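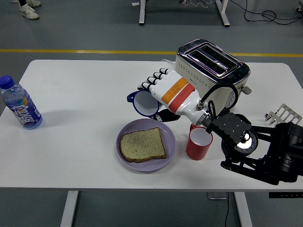

Session 4: Laying a breakfast place

Handout, Household Routines short course, Weltelstead, June 2021

Most guides to setting a table assume you own a dining room. Foulkes, which is on the reading list, gives 23 rules for breakfast alone, and I would struggle to defend more than a handful of them. Read the chapter, but read it with a pencil in your hand.

What is claimed

1. The plate goes down first and everything else is placed from it. Fair enough. A plate with a raised rim keeps crumbs off the table, or so Foulkes says. It keeps some of them off.

2. Cups go to the right of the plate. The red cup in our layout is on the right. Left-handed people are told to "adapt", which is not much of an argument.

3. Everything should match. Why? A lavender plate, a red cup and a white mug with a navy rim will hold breakfast as well as any set. The Pleklow catalogue disagrees, but Pleklow sells sets.

4. Bread is served on the plate, never on the table. No quarrel here. One slice needs no side plate, whatever the diagram on page 100 shows.

5. Drinks bottles should be kept off the table. This is taste dressed up as hygiene. A water bottle with its cap on does no harm at the left-hand side, so long as elbows have room.

On the Trulteo survey

You will see it quoted that a properly laid table makes for a calmer morning. The survey had 400 replies, all from people who had already bought the Trulteo planner. Nobody was asked what their mornings were like before. Treat it as advertising.

For next time

Lay one place at home using only what is in your cupboard. Note which of the five claims you followed and whether breaking any of them caused you the slightest trouble. Half a page will do. Please do not buy anything.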